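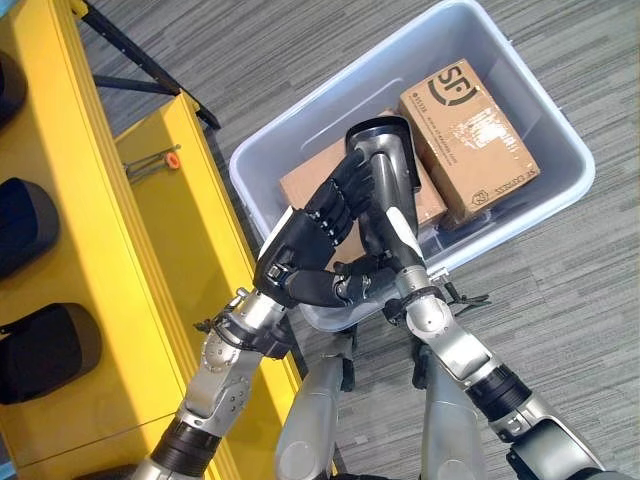 Questions and answers about sending parcels with Walent

How do I book a parcel?

Fill in the booking form and choose one of our two counters, Lastonlow or Morin. You get a booking number by email. Please write this number on the box with a thick pen, also when you print the label. Labels sometimes come off in the rain, and then the number helps us very much.

What size of box can I use?

The longest side can be up to 110 centimeters. For longer things, such as fishing rods or curtain rails, please write to us before you book. We can often take them, but the price is different and they leave only with the evening truck.

Can I use an old box again?

Yes, we are happy with used boxes. Please remove or cover the old labels and barcodes. The name of another delivery company printed on the cardboard is not a problem – our scanner reads only the barcode. A box with soft corners or a hole should not be used a second time.

How should I close the box?

Use brown or clear packing tape, two strips over the middle and one over each end. Please do not use string, it gets caught in the belts. Masking tape and gift tape are too weak.

I want to send two boxes to the same address. Is it one booking?

It is one booking with two labels. The boxes normally travel together, but they can arrive at different hours. If you tape them together to make one parcel, we measure them as one parcel, and this is often more expensive.

What is not allowed?

We do not take cash, live animals, fireworks, gas bottles or fresh meat. Perfume and nail polish can go by road but not to the islands. For batteries, please read the separate page.

Is my parcel insured?

Every parcel is insured up to 1,000 without extra cost, in the currency in which you paid. Keep the receipt for what is inside. Without a receipt we can pay back only the shipping price.

My parcel shows "held at Tostitz". What does it mean?

Tostitz is our sorting hall. "Held" means that something in the address is not clear, for example a missing apartment number. We send you a message and you can correct the address online. We keep the parcel there until the end of the month, and after this it goes back to the sender.

Can a neighbor receive my parcel?

Yes, if you allow it in the form. Please give the full name that is on the doorbell.

The box arrived damaged. What do I do?

Keep the box and all the packing material, and take photos before you unpack more. Then fill in form 1016 at the counter or online. Claims are handled by Garnet McIntyre, and you can write to her in English or German. In September the answer can take longer than usual – we move to the new computer system then.

When do the counters close?

Lastonlow closes at 6 p.m. and Morin at 7:30 p.m. Parcels brought in after 4 p.m. leave the next working day.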